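Section 6. Runway, Judging Panel and Score Cards

6.1 Before you begin

The instructions in this section apply to houses and independent entrants hosting a ball under the Gandby Ballroom Handbook. Complete the floor plan in Section 5 before starting. The host house is responsible for all equipment listed here until the hall is returned to its owner.

You will need:
Runway panels, with connecting clips
Floor tape in a color that contrasts with the panels
Judges' table and chairs
One set of score cards per judge
Commentator's microphone and a spare
Category sheet, final version

6.2 Laying the runway

1. Mark the center line of the hall with floor tape, starting at the judges' table and ending at the entrance curtain.
2. Lay the first panel against the judges' end. Leave a clear space of 6 feet between the panel edge and the table.
3. Connect the remaining panels in order, closing each clip fully before moving to the next.
4. Tape every seam on both sides. Press the tape flat with a roller.
5. Walk the full runway in hard-soled shoes, then in heels. Re-tape any seam that lifts.

CAUTION: Do not wax or polish the panels. Performers in the vogue categories drop to the floor at speed, and a polished surface can cause serious injury.

NOTE: The Clivum hall has a raised threshold at the curtain. When hosting there, begin the runway past the threshold and mark it with a double line of tape.

6.3 Seating the panel

1. Place the judges' chairs along one side of the table only, facing the runway.
2. Set a complete set of score cards face down at each place.
3. Confirm that every judge has signed the conflict form. A judge may not score a category in which a member of the judge's own house is walking.
4. Seat the scorekeeper at the end of the table nearest the commentator.

When a judge steps down for a category, the seat remains empty until the category closes. Substitutes are permitted only if they were named on the category sheet before doors opened.

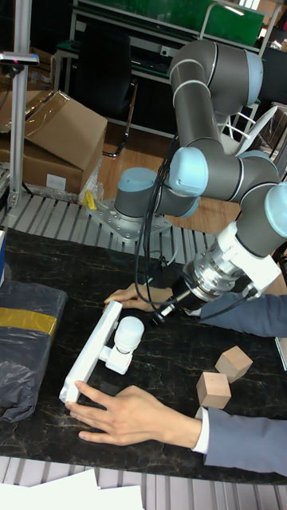
Anderson Queiroz asked that the rule on empty seats be read together with the rule on ties, as a short panel can leave two walkers level, and in his view the commentator should announce the short panel before the first walker comes out. His request was adopted, and the announcement is now required in step 2 below.

6.4 Running a category

1. Check the microphone level with the music playing.
2. Announce the category, the prize and, where it applies, the short panel.
3. Call each walker once by name and house. Allow a second call after the music has run through one full phrase.
4. On the commentator's signal, all judges raise their cards together. A walker who does not receive a ten from every seated judge is chopped and leaves the runway by the side exit.
5. Pair the remaining walkers for battle in the order in which they received their tens.
6. If a battle is tied, run it again once. If it is tied a second time, the scorekeeper draws the result.

CAUTION: Keep the side exit clear of coats, prop cases and spectators at all times.

NOTE: For the Falcão Cup, props must be shown to the scorekeeper before the category is called. Open flame, glass and loose glitter are not accepted.

6.5 After the final category

1. Collect and count the score cards. A full set for the hall is 39 cards.
2. Enter the results on the Barkotura form and have two judges sign it.
3. Remove all tape before lifting the panels.
4. Return the panels to the storage room in reverse order, clips facing up.

Section revised November 4, 2020. Earlier copies should be discarded.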